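去 Droter 开放日看机器人收桌子

Droter 的开放日，我去年就想去，名额没抢到。今年提前登记了邮箱，12月收到通知，当天晚上就填了表。开放日定在2月5日，星期五，我请了半天假，上午把手头的活交代完，中午吃了碗面就出发。

先说一下我的背景，免得有人误会。我做的是仓库设备维护，平时接触的是输送线、分拣机、码垛用的大机械臂，这些东西都关在围栏里，动作是写死的，一年到头抓同一种箱子。双臂的、在家里干活的这一类，我只在网上看过视频，没有在现场站着看过。所以下面写的东西，懂仓库的部分可以信我，懂算法的部分我是听来的，听错了欢迎在评论里纠正。

地方不太好找

Droter 租的是 Siddiqui 楼的底层，导航会把人带到楼的背面，那里只有卸货口和一排电动车。我绕了一圈才找到正门。门口立着一块牌子，写着开放日和箭头，箭头指向一条走廊，走廊尽头又是一块牌子。签到的小姑娘问我要登记时用的手机号，然后发了一张贴纸，让贴在胸口，上面写名字和组别。

我们这一组13个人，有两个是带着孩子来的家长，有几个看样子是学生，还有一位大叔，后来聊起来才知道是做酒店客房管理的，他来的目的很明确，想看这东西能不能铺床。带队的人告诉他今天没有铺床，他说没关系，看看别的也行。

参观一共60分钟，前面一小段在走廊里听介绍，后面大半时间都在演示间。介绍的部分我就不多写了，墙上挂着公司的大事记，从哪年成立到哪年搬过来，讲解员照着念了一遍。有用的信息只有一条：他们早期做的是给实验室用的单臂，后来才改做双臂，做家务是最近的方向。

带队的叫 Joris Hermans，是他们现场测试的负责人。中文说得慢，但是清楚，遇到专业词会停一下，想好了再说。他开头就讲了规矩：机械臂运动的时候不要伸手，不要越过他站的位置，孩子要牵着；拍照可以，别开闪光灯。最后一条有人问为什么，他说会影响相机。

演示间布置得像客厅

我原来以为会是那种实验室，铝型材架子，地上贴满胶带。推门进去是一间很普通的客厅，地上是大理石花纹的砖，沙发是深灰色布面的，上面摆着几个毛绒玩具。带来的那两个孩子一进门就奔着沙发去，被家长拉住了。

Joris 说他们以前也用过铝型材架子，东西摆得整整齐齐，机器在那里练得很好，搬到真正的房间里就不行了。光线不一样，背景不一样，桌子会反光。后来他们索性把演示间布置成住人的样子，家具都是在普通家具店买的，沙发的位置时不时还会挪一挪。我问挪位置是不是故意的，他说一半是故意的，一半是打扫卫生的时候挪了没挪回来，他们也就不管了。

这一点我有体会。我们仓库去年给分拣线换过一次灯，原来的灯管偏黄，换成了白的，结果读码器的识别率掉下来一截，折腾了一个晚上重新调曝光。工业现场的环境已经算是控制得很好了，换个灯还要出事，家里的情况只会更乱。

桌子是那种亮面的，大理石花纹，红色的边。我蹲下来从侧面看了一下，反光相当厉害。这种台面拍照都不好拍，何况是让机器在上面找东西。

演示的任务：收包装

今天的任务叫“收包装”。设定是家里收了快递，东西已经拿出来了，桌上剩下一堆包装，要机器把它们收走。任务分几步：先把压平的纸箱拿到一边，然后处理白色的纸板，再把透明的塑料托盘拿起来，放进回收的袋子。最后剩下的东西，比如水瓶，要留在桌上，不能当垃圾收走。

听上去很简单，我家里五岁的外甥也能干。但是仔细想想，每一样都不太好抓。压平的纸箱贴着桌面，手指插不进去；纸板软，一夹就弯；透明托盘就更麻烦了，透明的东西对相机来说基本上等于没有，能看到的只有边上那一点亮。

机器是两条手臂，银色和黑色的，手腕往前是一个白色的外壳，再往前是黑色的夹爪，两根手指。线走在外面，从手腕那里绕出来一个弯。我职业病犯了，一直盯着那根线看。我们那边的设备，外露的线磨破皮是最常见的故障之一，所以我问 Joris 线多久换一次。他说按小时数换，具体多少小时他要回去查，但他们有一个人专门负责每周检查线和接头，磨损了就提前换。他又补充说，下一版会把线收到里面去，现在留在外面是为了方便拆。这个理由我接受，测试机嘛，能快速拆开比好看重要。

单臂的负载是2公斤。对收包装来说够用，对我们仓库来说当然不够看，但是家里真正重的东西也没几样，一壶水、一口锅，差不多就是这个范围。
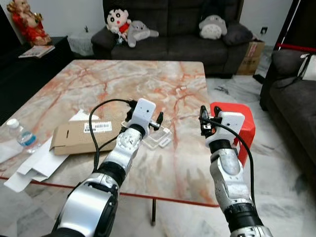 第一遍：有人操作

第一遍是人在操作。操作员坐在旁边的小房间里，隔着玻璃能看到他，手里握着两个手柄一样的东西，他的手怎么动，机械臂就怎么动。Joris 让我们先看这一遍，说机器学的就是这个。

操作员的动作很慢，比我想的慢得多。他拿纸箱的办法是先用一只夹爪按住纸箱的一边，另一只从翻起来的那个边下面伸进去，等夹住了再一起抬。整个过程没有多余的动作，看得出来练过很多次。拿到一半，纸箱的一个翻盖垂下来，扫到了旁边的白纸，他停了一下，把纸箱放低，换了个角度重新抬。

酒店大叔在我旁边小声说，这比我们新来的员工细心。

后来操作员出来跟大家打了个招呼，是个很年轻的小伙子，戴眼镜。有学生问他累不累，他说手不累，眼睛累，主要是没有手感，夹到多紧全靠看。一开始他夹坏过不少纸盒，后来慢慢知道夹爪合到什么程度就该停。他说下班以后在家里拿东西也会不自觉地慢半拍，他女朋友说他像在做慢动作。

我问他一天能录多少，他说看任务，收包装这种要不停地重新摆桌子，摆桌子的时间比录的时间还长。纸箱每次都要放得不一样，有时候正放，有时候斜放，有时候一半搭在桌子外面。摆的人也会形成习惯，摆着摆着就都差不多了，所以他们隔一阵要换人来摆。

这个细节挺有意思。我们给码垛机做验收的时候也遇到过一样的情况，测试的箱子都是同一个人放的，歪的方向都一样，验收顺利通过，上线第一天就卡了，夜班的人是左撇子，箱子歪到另外一边去了。

收包装这个任务，他们到现在录了260遍。我不知道这个数字在行内算多还是算少，Joris 说对一个任务来说还不够，特别是透明托盘那一步，样本还要加。

第二遍：机器自己来

第二遍，操作员离开座位，走到我们能看见的地方站着，机器自己做。控制软件叫 Porkard，Joris 在平板上点了一下，机械臂先退回到起始姿势，停了一会儿，然后开始动。

刚开始的几秒钟我有点失望，它动得一顿一顿的，走一点，停一点，再走一点。Joris 解释说每走一小段它都要重新看一次相机，算好了再走下一段。后来看习惯了，也就不觉得了。

第一步，纸箱。它和操作员的做法差不多，一只按，一只插。插第一次没进去，手指顶在纸箱的边上，把纸箱往前推了一小段。它退回来，换了个稍微低一点的位置，第二次进去了，夹住，抬起来，放到旁边的地上。放的时候松手早了一点，纸箱是掉下去的，声音挺大，有个孩子笑了出来。

第二步，白色纸板。这一步做得很好，一次成功，比我预想的利索。

第三步，透明托盘。它在托盘上方停了很久，夹爪左边挪一点，右边挪一点，就是不下去。我以为死机了，看了一眼 Joris，他也不着急，抱着手等。又过了一阵，夹爪下去了，夹的位置偏了，夹到托盘的一个角，抬到半空托盘转了半圈，没有掉，晃晃悠悠地进了袋子。大家鼓了掌，我也鼓了。

水瓶它没有碰，这是对的。

做完以后 Joris 问有没有人愿意来重新摆一次，随便摆。那位酒店大叔举手，他把纸箱立起来了，靠在托盘上。Joris 说这种摆法他们没有录过，可以试试。结果机器朝着纸箱伸过去，一碰纸箱就倒了，倒在托盘上面，把托盘盖住了。然后它停在那里不动了，等了一会儿，Joris 按了停止。

我觉得这一段比前面成功的那一段更有看头。一般厂商开放日不会让观众随便摆，怕出丑。他让摆了，失败了也没有找理由，就说没见过的情况它不会处理，现在的水平就是这样。

手腕上的相机

有个学生问，机器到底看到的是什么。Joris 就把墙上的屏幕切换了一下，给我们看相机的画面。

相机不止一个。有一个在高处，能看到两条手臂和整张桌子；手腕上还有，跟着夹爪走。高处那个的画面和人站着看差不多，手腕上的就很不一样，两根手指一直占着画面下面一大块，伸手之前能从手指中间看到桌子的边和下面的地砖，连后面的沙发和窗户也都在里面。

我注意到窗户的光打在桌面上，有一块是发白的。我问 Joris 这块地方放东西会不会看不见，他说会，下午太阳低的时候最明显。他们试过拉上窗帘录，识别是好了，但是等于又回到实验室了，所以后来规定每个任务都必须有一部分是开着窗帘录的，早上、中午、傍晚都要有。

手指上有一层一层很细的横纹，我凑近屏幕看了一会儿。Joris 说这个指套是向 Skernow 定的，他们自己做的那种太滑，拿纸类的东西老是往下溜。指套属于消耗品，磨平了就换。我问价格，他笑了笑没有说。

手腕相机的好处，他举了个例子。夹爪快要碰到纸箱的时候，高处的相机是看不见指尖的，被手臂自己挡住了，这时候只能靠手腕上的。反过来，手腕相机离得近了，看不到桌上别的东西，容易把旁边的碰掉，这就要靠高处那个。两个要一起用，少哪个都不行。他们试过只留一个，省钱，效果差得很远。

我们仓库的机械臂上也有相机，但是装在架子上往下看，固定不动的，标定一次能用很久。装在手腕上的，每次撞一下就可能歪，歪了怎么办？他说每天早上开机先让它看一块标定板，偏得多了就重新拧。这个工作听上去很枯燥，不过我挺熟悉的，我们早上也有一张点检表，大同小异。 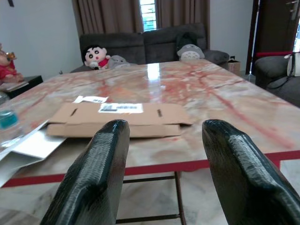 这套机器现在能买到家里用吗？

目前不卖给个人。Droter 只和几家单位签了试用，机器放在对方那里，定期派人去维护，家用的版本还没有时间表。

这个问题是一位家长问的，她听完有点失望，又问了一句那租呢，Joris 说租也没有。下面把后面大家问的几个问题也记一下，我是凭手机备忘录整理的，原话不一定一字不差。

碰到人会怎么样？

关节里能感觉到阻力，超过设定的力就停。Joris 用自己的前臂挡了一下，机械臂碰到他就停住了，退了一点点。他马上说不要学，这个动作他是做过培训的。我们那边的大臂子要是这样挡，人就没了，所以我看的时候心里还是紧了一下。

为什么不用吸盘？

这是我问的。仓库里拿纸箱基本上都用吸盘，又快又稳。他说吸盘他们早期用过，对付纸箱确实好，但是家里的东西种类太多，布、袋子、有孔的东西都吸不住，而且气泵太吵，放在客厅里受不了。两根手指慢一点，能拿的种类多。

断电了手臂会不会砸下来？

关节有抱闸，断电以后会锁住，保持原来的姿势。他们每隔一段时间会拔插头试一次。

相机会把家里拍进去，数据存在哪里？

试用的单位签协议的时候可以选，录下来的画面可以只留在本地的机器里。至于演示间里录的，归公司。酒店大叔追问客房里能不能用，Joris 说客人在的时候肯定不行，别的情况要看酒店自己的规定，他不好替人回答。

学会了收包装，能不能顺便就会收碗？

能帮上一点忙，但是碗要重新录。碗滑，还会叠在一起，和纸箱完全是两种拿法。他说很多人以为学会一样就什么都会了，他自己的父母也这么以为，过年打电话总问他机器会不会包饺子，他们在比利时，从他那里听说了饺子以后就一直惦记。

结束以后

参观到点就结束了，时间卡得很准，后面还有一组在走廊里等着。出门的时候每人发一个布袋，里面有一本小册子、一支笔，还有一张问卷，扫码填的。我在问卷里写了两条意见：一是导航的位置要改，二是希望把失败的例子也做成一个展板，讲讲为什么会失败，做维护的人想看的就是这个。

出来以后和酒店大叔一起走到车站，路上聊了一会儿。他的看法是五年之内他那里用不上，收一张桌子的时间，他的员工能把一间房打扫一半。但是夜里没有人的时候，让它慢慢收大堂和会议室的桌子，这个是可以考虑的，慢就慢，反正是夜里。我觉得他想得比我清楚，我还停在看热闹的阶段。

我自己的看法，分开来说。

硬件方面，比我想的成熟。关节动起来声音很小，站在旁边听不到减速机的那种尖叫声，停的时候也没有抖。线外露这一点我还是不放心，等他们的下一版。夹爪的开合很干脆，指套的设计应该是花了功夫的。

软件方面，我没有资格评价，只能说现场看到的：摆得正常就能做完，摆得奇怪就做不完，做不完的时候会停下来，不会乱挥。最后这一条在我这里分数很高。设备出了问题老老实实停着，维护的人就好办，最怕的是一边出问题一边还在动。

录数据这件事，我以前完全没有概念，以为就是把程序写好。现在知道后面有人一遍一遍地摆桌子，一遍一遍地握着手柄做示范，跟我们带徒弟的时候差不多，区别是徒弟看三遍就会了，还会顺便问你晚上吃什么。

还有几件小事，记在这里。

演示间里暖气开得很足，我穿了羽绒服，全程抱在手里，明年去的话穿薄一点。

走廊里有自动售货机，只收扫码，带队之前可以先买瓶水，进了演示间不让喝。

洗手间在签到台的左手边，要刷卡，找签到的人借。

带孩子的可以去，但是机器动起来之前要等，等的时间对小朋友来说有点长。我们组里小的那个到后半段已经坐在地上不肯起来了，他妈妈一直在哄。

想看铺床的，再等等吧，Joris 说他们试过，被子的问题还没解决，枕套倒是能套上去，套得不太好看。

下一次开放日的时间还没有公布，登记过邮箱的人会先收到通知。我已经跟组里的同事说了，有两个想去，到时候一起报名。如果能问到线缆多少小时一换，我回来更新在这篇下面。

补充一条：有朋友看完问我有没有拍视频。拍了一段，是机器在托盘上面停着不动的那一段，手机横过来竖过去拍了很久，回来一看几乎是静止的，就不放上来了。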